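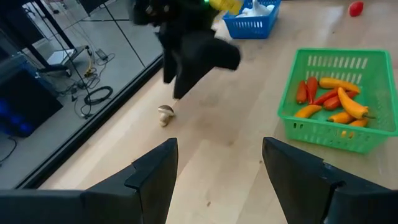 Kitchen and Food > Wild Foods > Mushrooms > Gathering and use

FOOD AND FORAGING

Mushroom gathering in the Anau valley

Mushroom gathering in the Anau valley is the custom of collecting wild mushrooms for the household kitchen and, in smaller amounts, for sale. It is practised in the villages of the upper and middle valley, most of all in Istum and Rashidi, and it has its own words, rules and calendar. The custom is older than the road into the valley, but the written sources about it are few, and the greater part of what is known was collected from older inhabitants by the schoolteacher Awuor Mfinanga.

Setting

The valley runs from east to west and is closed at its upper end by a ridge. The north-facing side is covered with mixed forest, in which oak and pine grow together. The south-facing side is drier and is used mainly for grazing. Between the two sides lies a belt of hay meadows, which are cut once in the summer and then left for cattle.

Rain comes in two periods. The first is short and falls in spring. The second begins at the end of summer and continues, with pauses, until the first frosts. Mushrooms appear after both, but the autumn rain is by far the more important for the gatherers. In a year when the second rain fails, many families do not go up to the forest at all.

Season

The gathering year is counted from the first autumn mushrooms to the last ones of the following summer. In Istum the people divide it into "early", "full" and "late". The full season is usually in October, and lasts two or three weeks. The spring season has no special name and is regarded as a matter for children and for those who have time.

Gatherers leave before sunrise in the full season. The reason commonly given is that the mushrooms are firmer in the morning, although Mfinanga writes that the wish to arrive before the neighbours is probably stronger. Return is before midday, so that the cleaning can be finished in daylight.

Kinds gathered

A mushroom is known in the valley first by the place where it grows and only after that by its shape. The same species can therefore have two names, one for the forest and one for the meadow. This has caused some confusion in the lists made by visitors.

Boletes are the most valued. They have pores under the cap in place of gills, and a thick stem. They are eaten fresh when young, and the older ones are sliced and dried. The gatherers of Rashidi take off the pore layer when it has become green and soft; in Istum it is left on.

Chanterelles grow in moss under the oaks. They keep well for several days and are seldom eaten by insects, and for this reason they were the first kind to be carried out of the valley for sale. They are not dried, as they become tough.

Field mushrooms come up in the hay meadows after the cut. They are white at first and have pink gills that later turn dark brown. Only young ones with closed or half-open caps are taken. The gatherers are careful with them, because white poisonous species can grow at the edge of the forest, and it is a rule that no white mushroom is collected within sight of the trees.

Saffron milk caps are found under pine. When cut they give an orange juice. They are the usual kind for salting, and a family which salts at all will salt these.

Honey fungus is gathered in large quantity in some years. It is always boiled first and the water is thrown away. Even so, a part of the population cannot eat it without discomfort, and it is not offered to guests.

Tools and method

The traditional container is a wide basket of split hazel with a low edge. A deep basket is thought to be bad, as the mushrooms at the bottom are crushed. Bags of plastic came into use when the road was built and went out of use again after a few seasons, because mushrooms spoil quickly in them.

For cutting, a short knife with a curved blade is used. Whether a mushroom should be cut or twisted out of the ground is an old subject of argument. The people of Istum cut, and say that twisting harms the growth under the soil. The people of Rashidi twist, and say that the remaining piece rots. Studies made elsewhere have not found a great difference between the two methods. For an unfamiliar mushroom both villages agree that it should be taken out whole, since the base of the stem is needed in order to recognise it.

Soil and needles are removed in the forest with the back of the knife or with a small brush. Washing is done only before salting.

Rules and customs

The forest is common land, but the good places are not spoken about. A family's places are passed from grandparent to grandchild, often on a single walk. To follow another gatherer is considered very rude. If two persons meet at the same place, the one who came from below must turn back, as he has the shorter way home.

The smallest mushrooms are left. There is no measure for this, only the saying that a cap should cover a thumbnail. It is also the custom to leave the first mushroom of the year where it stands, and some gatherers touch it with the hand before they go on.

Since the forest regulation came into force, each household may collect up to 9 kilograms in a day. Visitors from outside the valley must have a permit, which is sold at the forest office in Rashidi. The office is open in the autumn season only. The regulation also closed a strip along the ridge, where the ground is steep and the soil had begun to slide.

Preservation

Drying is the oldest way of keeping mushrooms in the valley. The slices are put on threads and hung under the roof on the side away from the rain, or they are laid on screens above the stove. Well-dried pieces break when bent. They are kept in cloth bags, and the bags are opened once in the middle of winter to look for moths.

Salting is done in glazed pots. The mushrooms are placed with the caps down, with salt between the layers, and a stone is put on a wooden lid. Dill seed and blackcurrant leaves are added in Istum. After 13 days the first ones may be tasted, but most families wait longer. The pots stand in the cellar until spring.

Pickling in vinegar is newer and came from the town. Freezing is newer again, and is now the most common method among younger households. The mushrooms are fried lightly before they are frozen, which takes away much of the water.

In the kitchen

The best known dish is a thick soup of dried boletes with barley and sour milk. It is eaten on the evening before a wedding, and the quality of the boletes is noticed by everybody. Fresh chanterelles are cooked slowly in their own liquid, then butter and onion are added. Field mushrooms are grilled with the gills upwards and a little salt in each cap; the juice that collects there is drunk before the mushroom is eaten.

Salted milk caps are served cold with boiled potatoes. They are rinsed first, and if they are very salty they stand in water during the night. A flat pie with mushrooms and buckwheat is made in Rashidi, but it is not known in Istum, where buckwheat was never grown.

Trade

For a long time surplus mushrooms were exchanged within the valley, chiefly for flour and lamp oil. Regular sale began with the merchant Erick Gachanja, who bought dried boletes at the bridge below Istum and took them to the town by cart. He paid by weight and was known to break a piece from every bag in order to hear whether it was dry.

The firm Itgate took over the buying place at the bridge later and built a drying house beside it. In a good autumn the house receives roughly 3,000 kilograms of fresh mushrooms, most of them boletes and chanterelles. The price is written on a board each morning. Gatherers have sometimes complained that it falls as soon as the baskets are seen on the road. In the years of low price, more is kept at home, and the pots and threads come back into use.

Safety

Poisoning is rare among the inhabitants, who keep to a small number of kinds and do not try others. The cases which are remembered concerned visitors or mushrooms received as a gift. A small display with 7 poisonous species, made of painted plaster, stands in the hall of the Rashidi school, and every pupil is taken to see it before the autumn season.

Doctors advise that wild mushrooms should be eaten only when they have been identified with certainty, that they should be well cooked, and that a person who feels ill after such a meal should seek help at once and bring any remaining pieces. The old tests with a silver spoon or an onion, which are supposed to turn black beside a poisonous mushroom, are without value. They are still mentioned in the valley, mostly by people who buy their mushrooms from others.

Sources

Mfinanga's notes fill several school exercise books and are kept in Rashidi. They include a list of local names, two versions of the pie, and a map of the valley on which, at the request of the families, none of the gathering places is marked.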